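Pendthorpe Couple Wallner and Muvska Confirm They Have Split After Season 3

Two of the best-known faces on the reality series Pendthorpe are no longer together. Wallner and Muvska, who go by their last names on the show, confirmed the breakup in a joint statement shared to both of their accounts early in the evening.

"We ended our relationship in April and took some time before saying anything," the statement read. "We still talk, we still share a dog, and we ask that people leave our families out of it."

The pair met during filming of the first season and got engaged on camera in the season 2 finale. Viewers had been asking questions for weeks, after Muvska stopped wearing her ring in posts and Wallner missed the cast's group trip to the lake house.

Stalel, the production company behind the series, said both will appear in the new season, which is already filmed. It runs 13 episodes and follows the couple through the early part of their wedding planning. A spokesperson for Stalel said no scenes have been removed and that the breakup itself was not filmed.

Muvska answered a few comments under her post before turning replies off. Asked whether someone else was involved, she wrote, "No. Please stop guessing." To a fan who asked about the dog, she said he is living with her during the week and with Wallner on weekends.

Wallner has not commented beyond the statement. His podcast, which the two hosted together for 101 episodes, has been on a break since spring. The show's page now lists him as the only host. 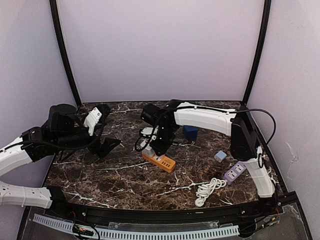

Castmates were quick to respond. Several left hearts under the post, and one wrote that she loved them both and would not be picking a side.

The reunion special will be taped after the finale airs. Stalel said both have agreed to attend, though it has not decided whether they will be seated together. Fans can send in questions for the cast through the show's website until noon on the day of taping.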